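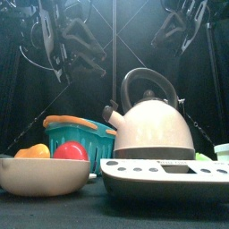 Usberg 8 came out of beta in January and I finally moved my phone to it last week. The release notes list a new backup format, per-chat notification rules and a setting called quiet sync, which holds message downloads until the screen is next unlocked. The new icon set is flatter than the old one. The status icon for a paused chat is a small kettle, cream with a dark grey handle much like the toy one on the white stovetop, and at normal text size it is hard to tell from the padlock used for encrypted groups. There is no option to go back to the old icons.

The backup format is the part that matters to me. Version 7 wrote one large archive every night and uploaded the whole thing, even if only a handful of messages had changed. Version 8 splits the archive into blocks and sends only the blocks that differ. My archive is 239 MB, mostly photos. The first backup under the new scheme sent all of it, as expected. The second sent nearly 2 MB. Restoring to a spare handset worked on the second attempt; the first stopped with an error about a missing index file, and clearing the app cache fixed it.

Notification rules are less finished. A rule can match on sender, group or keyword, and the limit is 100 rules per account. Rules are stored on the device and are not included in the backup, so after a restore they have to be entered again by hand. Keyword matching ignores case but not accents. I have one rule for the Rudd build server, which posts to a group every time a job fails, and it works as long as the group is not also muted. If it is muted, the mute wins. The help page says the opposite.

Quiet sync I have turned off. It delayed calls as well as messages — perhaps a fault, perhaps intended — and the battery saving was too small to show up in the phone's own usage screen.

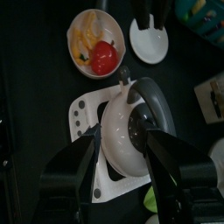
Wulan Nasution wrote in to say that the call delay goes away if quiet sync is set per chat and the global switch is left off. She has run it that way since the beta, on two phones, and calls ring at once on both. She also asked whether the block backups can be pointed at a private server. They can, under Storage, Advanced, but the server address must be typed without a trailing slash or the upload fails with no message at all.

I will try the per-chat setting and leave the rest as it is until 8.1.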